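Painter's tape grid on a table — how do I keep it from tearing?

Posted in Home & Craft, September 11, 2019

mintyfresh_575

Hi all! I've been planning the layout for a long buffet table and somebody suggested marking the top off in squares with blue painter's tape so I can work out where every dish goes before the day. Great idea, and I love it, but my lines are a mess. They lean, the edges are ragged, and in a couple of places the tape has torn and left a little tab sticking out. I've been using one of my green plates (the round ones with the raised rings on the rim, my Fontana set) to check the size of the squares.
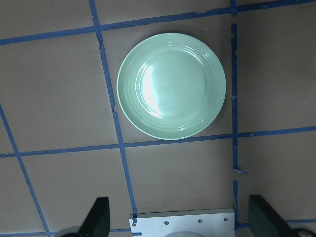 Skavstead: I'd stop pulling the tape off the roll as you go, that's where your wobble comes from. Cut the whole length first, stick down one end, hold the other end up and pull it just taut, then lower it. Don't stretch it hard or it'll creep back on you later.

For the torn bits, don't try to smooth the tab down. Cut it off with a craft knife (lightly! you don't want to score the table) and lay a short piece over the gap. Takes 2 minutes.

Also, is the roll old? I had one sitting in the garage since January and it shredded every time I touched it. A fresh roll fixed most of my problems.

mintyfresh_575

Oh, it's definitely old. It came from the bottom of a drawer. I'll pick up a new one — Lasance Hardware is on my way home anyway. Should I peel everything up and start over, or can I live with the crooked ones? The plate fits inside its square fine, it just bugs me that the lines slope.
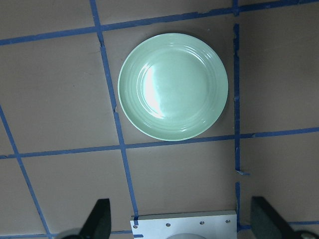
Green plate between the tape lines, with the torn flap over on the right.

unik_attic

Live with it, it's only a plan! Once you've got a tablecloth and food on there you won't see any of it. I do ours with sticky notes and don't bother with tape at all.

Skavstead

If it's only for planning I'd leave it too. If you want it straight, measure in from the same long edge of the table at both ends, make a pencil dot on a scrap of tape at each, and run your strip between the dots. I make my squares about 40 cm, but go by your biggest platter and leave room for a serving spoon. And when you're done, peel slowly, folding the tape back low over itself. Yanking it straight up is how you end up picking off slivers with a fingernail.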